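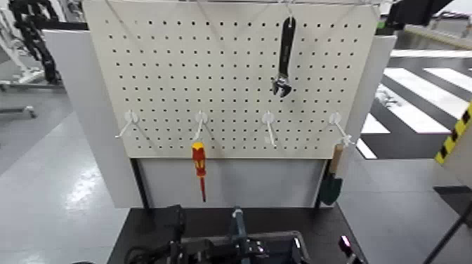 Words by Vangelis Balaskas
Filed under: Making and Mending | 4 comments

My grandfather owned 51 spanners and I inherited every one of them, along with a biscuit tin of washers and a vice so heavy that it stayed in his shed in Volos for six years before I found anyone willing to help me lift it. I was living in a second-floor flat at the time. I kept the spanners under the bed, wrapped in tea towels, and every few months I took them out and looked at them, and that was how I fell head over heels for old hand tools.

If you have never picked up a tool that somebody used every working day for half a century, please do, the very next chance you get! The handle has gone smooth in the places where a hand goes. The edges you would expect to dig in have been worn down, or filed down on purpose by an owner who got fed up with blisters. You can often feel straight away whether that owner was left-handed.

June is the best month for finding them. The car boot sales have properly got going, people are clearing out garages before the summer holidays, and it's light enough at five in the morning to see what you're buying (I've bought a cracked plane by torchlight, so I speak from experience). Go to the untidy tables. A stall with everything polished and priced on little tags is a pleasant place to chat, but the boxes on the ground are where I've had all my luck. My favourite screwdriver, with a boxwood handle shaped like a small pear, came out of a crate of extension leads and cost me less than the coffee I was holding.

Adjustable spanners are a lovely place to start. There are loads of them about, they are cheap, and a tired one nearly always comes back. Turn the little screw wheel with your thumb and see if the jaw moves all the way in and all the way out. Then open it halfway and wiggle. A bit of play is fine. If the jaw rocks like a loose tooth, put it back, unless you want it for the wall.

Rust puts people off far more than it should. Most of what you'll see is on the surface, and an evening in a tub of white vinegar will shift it. Rinse it well, scrub it with an old toothbrush and a spoonful of bicarbonate of soda, dry it at once with a hairdryer, then wipe it over with oil. I use Storko, a thin oil that smells faintly of pears, and my neighbour swears by Pritard paste wax and thinks my way is slovenly. We have been having this argument over the fence for years and I look forward to it every spring.

What you can't fix is a crack. Tap the tool lightly on something hard and listen. Sound steel rings, and a cracked piece gives a flat little clack that you'll know the moment you hear it.

Then there are the makers' names, and here I should warn you that you may lose whole weekends. I bought a pair of pincers stamped Mitsotakis-Vlachou, which meant nothing to me, and a month later I was reading the firm's old trade catalogue in a library in Piraeus. It has 658 entries. There are 18 kinds of cobbler's hammer! There is a tool for putting eyelets in sails, and another for taking them out again, drawn so finely that I asked for a photocopy and have it over my desk. The pincers were entry 40, "for farriers and general use", and I've used them mainly for pulling carpet tacks.

I did get a workshop in the end, a narrow brick lean-to behind the Niltusico bakery, warm all winter from the ovens on the other side of the wall. The vice lives there now, bolted to a bench I made from a church door. Last week the baker's daughter came round with a scooter that had a wobbly front wheel. She is nine. I held the axle still, she did the nut up herself with one of my grandfather's spanners, and then she wanted to know what all the others were for, so we put the kettle on and began with the smallest.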